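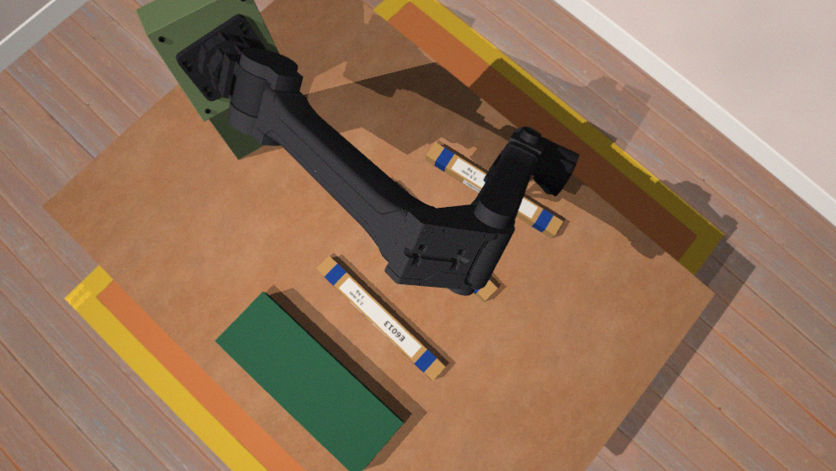 Showing the Arm How to Pick Up a Carton

Tips from the Brillbridge shop pages, by Yuk-lan Hung

Practice in the simulator first. A dropped carton of welding electrodes costs you nothing there, and the controls feel close enough that the habits carry over. We use the narrow 1 kg cartons of 2.5 mm E6013 because they are long and easy to grab badly.

Before you record

Set your chair and the hand controller so your elbow rests on something. Drive the arm through the whole move once with recording off. If you run out of wrist travel halfway, change your starting pose now.

Turn the wrist to match the carton before you come down. Beginners lower first and twist later, and the fingers knock the next carton over – or push it under the arm where you can't see it.

Use both views. The wide view tells you where the elbow is. The wrist view tells you where the fingers are. Shadows help too: when a finger and its shadow get close together, slow down. 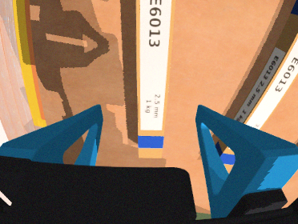 Keep the carton between the two fingers and stop there for a moment before closing. Szu-yu Pan taught me to let go of the stick completely during that stop. It takes the shake out of the close, and the recording is easier to trim.

Grip near the middle of the length. A carton held by its end swings when you lift, and you will spend the rest of the run chasing it.

Lift straight up 50 mm, then move sideways. Do it the same way every time. If half your runs lift straight and half drag, the arm learns something in between.

Keeping or throwing out a run

Keep a run with a slow but clean correction in it. Throw out any run where you bumped the table border or closed on nothing.

Save after every run and write a short note with it. We had 225 runs in the first batch, and the ones without notes all had to be watched again.

Quit when your hand gets tired – the last few runs of a long session are usually the ones we delete.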